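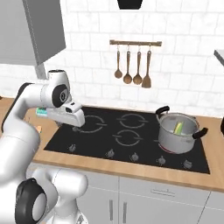
부엌을 고치는 게 아니라 습관을 고친다
나왈 벤젤룬 인터뷰

읽는 시간 8분
공유 80 · 댓글 16

약속 시간보다 일찍 도착했는데 나왈 벤젤룬은 벌써 차를 두 잔째 마시는 중이었다. 펜데일 시장 뒷골목, 2층. 계단이 좁다. 간판은 없고 문에 종이 한 장, '우르키에르 요리교실. 신발 벗고 들어오세요'. 들어가자마자 양파 냄새가 확 난다.

벤젤룬은 남의 집 부엌에 가서 저녁밥 짓는 법을 다시 가르친다. 요리사 출신은 아니다. 학교 급식실에서 오래 일했고, 그 전에는 버스 회사 경리였다. "숫자 맞추는 일을 하다가 솥으로 갔어요. 별로 다르지 않아요. 남는 게 있으면 어디선가 잘못 적은 거니까."

남는 것. 이날 가장 많이 나온 말이다. 그는 집집마다 냉장고부터 열어본다. 실례 아니냐고 물었더니 웃는다. "실례죠. 그래서 먼저 제 냉장고 사진을 보여드려요. 저도 시든 파가 있거든요. 그거 보면 다들 열어줘요."

냉장고에서 뭘 보느냐고 물었다. 양념통이란다. 채소칸이 아니고?

"채소는 장 본 다음 날이면 누구 집이나 좋아 보여요. 양념은 거짓말을 못 해요. 거의 다 쓴 간장 옆에 새 간장이 두 병 있다, 그러면 이 집은 뭐가 있는지 모르고 장을 보는 집이에요. 식초가 세 종류인데 다 뚜껑이 굳어 있다, 그럼 요리책 보고 한 번씩 산 거고요."

메모하다가 우리 집 식초 생각이 났다. 굳어 있을 것이다, 아마.

수업은 한 집에 네 번. 첫 번째는 아무것도 안 만든다. 앉아서 일주일치 저녁을 적는다. 먹고 싶은 것 말고 지난주에 먹은 것. 대부분 사흘까지는 쓰는데 나흘째에서 막힌다고 한다. "기억이 안 난다는 건 대충 때웠다는 뜻이에요. 나쁘다는 게 아니에요. 저도 때워요. 근데 때우는 날이 일주일에 며칠인지는 알아야 장을 보죠. 매일 요리할 사람처럼 장을 보니까 버리는 거예요."

두 번째 시간에 밥, 콩, 국물. 세 번째가 칼질. 칼질이 왜 이렇게 늦게 나오냐니까 대답이 단호하다. 칼질부터 하면 사람들이 칼을 산다고. "진짜예요. 첫 시간에 칼을 잡게 했더니 다음 주에 다들 새 칼을 들고 왔어요. 집에서 쓰는 칼을 갈아 쓰면 되는데."

칼 가는 건 골목 끝 믈라데노비치, 아니 믈라데노비치 집이 아니라 Mladenović 철물점이라고 정정해준다. 발음은 본인도 자신 없다며 명함을 꺼내 보여줬다. 그 집 주인이 갈아주는 칼은 석 달은 간단다. 도마 밑에 젖은 행주 까는 것도 거기서 배웠다고.

네 번째 시간은 손님 초대. 수강생이 직접 상을 차리고 식구나 이웃을 부른다. 벤젤룬은 구석에 앉아 입을 다문다. 제일 힘든 시간이라고 했다. 소금을 안 넣는 게 보이는데 말을 못 하니까.

"한번은 렌틸콩 수프에 소금이 하나도 안 들어갔어요. 그냥 다들 조용히 먹더라고요. 그러다가 그 집 막내가, 물 맛이 난다고. 그분은 그다음부터 소금을 절대 안 잊어요. 제가 열 번 말한 것보다 나아요."

중간에 전화가 왔다. 장 봐다 줄 사람이 늦는다는 전화였던 모양이다. 통화하면서도 손은 계속 콩을 고른다. 돌 골라내는 거냐고 물으니 고개만 끄덕. 한 줌씩 접시에 펴고, 보고, 옮기고. 말할 틈이 없어서 나도 좀 골랐다. 돌은 한 개 나왔다.

다시 앉아서는 돈 얘기를 했다. 수업료는 받되 형편대로 받는다. 지난 4월부터는 바데로 주민회관에서도 한다. 거기는 화구가 두 개뿐이라 처음에는 걱정했는데 오히려 낫더란다. "두 개면 순서를 생각해야 해요. 뭘 먼저 올리고 뭘 나중에 올릴지. 집에서는 네 개를 한꺼번에 켜놓고 정신이 없잖아요. 그러다 태우고."

그럼 좋은 부엌이란 뭐냐. 뻔한 질문인데 했다.

한참 생각하더니 조리대라고 한다. 팔 하나 올려놓을 빈 자리. "넓을 필요 없어요. 도마 하나, 그릇 하나. 그런데 그 자리에 꼭 뭐가 있어요. 우편물, 약봉지, 토스터. 토스터를 일주일에 한 번 쓰면 찬장에 넣으세요. 꺼내기 귀찮으면 빵을 프라이팬에 굽고요. 그게 더 맛있는데."

학교 급식실 얘기도 나왔다. 하루에 400명분. 거기서 배운 걸 집에 그대로 가져오면 안 된다고 한다. 처음엔 자기도 그랬다고. 퇴직하고 첫 달에 수프를 한 솥 끓여서 남편이랑 엿새를 먹었다. "엿새째 되는 날 남편이 밖에서 먹고 오겠대요. 화도 못 냈어요. 나도 나가고 싶었으니까."

그래서 요즘은 작은 냄비만 쓴다. 큰 솥은 이웃에 줬다. 가끔 보고 싶단다. 솥이.

버리는 음식을 얼마나 줄였는지 통계 같은 게 있냐고 물었다. 있을 줄 알았다, 경리 출신이니. 없다고 한다. 일부러 안 적게 한다고. 예전에 한 번 무게를 달아 오라고 했더니 수강생들이 버리기 전에 억지로 먹더란다. "체중계 같은 거예요. 달기 시작하면 무서워져요. 저는 쓰레기통에 뭐가 있었는지만 기억하라고 해요. 빵인지, 상추인지. 빵이면 얼리면 되고 상추면 안 사면 돼요."

상추를 안 사요?

"안 사요. 양배추 사요. 양배추는 기다려주잖아요."

양배추 얘기로 한참 갔다. 채 썰어 소금에 절여 하루, 다음 날은 기름에 볶아서, 겉잎은 국물에. 심지는 얇게 저며서 커민이랑. 녹음을 다시 들어보니 양배추만 꽤 길다. 다 옮기면 기사가 안 끝나서 줄인다. 커민은 통으로 사서 쓸 때마다 볶으라는 것만 적어둔다. 가루는 금방 죽는다고 한다.

모로코 음식을 가르치느냐는 질문을 자주 받는데 조금 지겨운 눈치다. 어머니 음식은 어머니 집에서나 되는 거고 자기는 펜데일 시장에서 파는 걸로 한다고. 다만 절인 레몬은 매년 담근다. 창가에 유리병이 줄지어 있다. 한 병 주겠다길래 사양했다가, 두 번째 권할 때 받았다. 한 달은 열지 말라고 신신당부.

남자 수강생은 많은지. 반 정도 된다고 했다. 혼자가 된 노인들도 온다. 그중에 밥 짓는 법만 배우고 싶다는 분이 있었는데, 정말 밥만 네 번 지었다. 네 번 다 흰밥. "마지막 날 누구를 부를 거냐고 했더니 저를 부르셨어요. 밥이랑 계란 먹었어요. 맛있었고요. 잘 지은 밥은 그냥 맛있어요."

그분 얘기를 할 때 잠깐 말이 느려졌다. 더 묻지 않았다.

내년 계획. 책을 내자는 제안이 있었는데 거절했다고 한다. 초판 2,000부라는 말을 듣고 겁이 났다나. 대신 얇은 종이 묶음을 만드는 중이다. 복사해서 호치키스로 찍은 것. 제목은 아직 없다. 안에 레시피는 거의 없고 표가 많다. 뭐를 며칠 안에 먹을지, 뭐가 뭐로 바뀔수 있는지. 우유가 없으면, 달걀이 없으면, 시간이 없으면.

시간이 없으면 뭐 먹어요?

"토마토에 달걀. 아니면 어제 밥에 뜨거운 국물. 그것도 없으면 빵에 올리브유요. 그건 대충 때우는 거 맞아요. 접시에 담으세요. 서서 먹지 말고요."

다음 수업 사람들이 계단을 올라오는 소리가 났다. 벤젤룬은 벌써 일어나 앞치마를 찾는다. 의자 등받이에 걸려 있었는데 한참 못 찾앗다. 레몬병을 가방에 넣고 나오는데 뒤에서 부른다. 눕히지 말라고, 세워서 가져가라고.

최종 수정 2023년 12월 16일 토요일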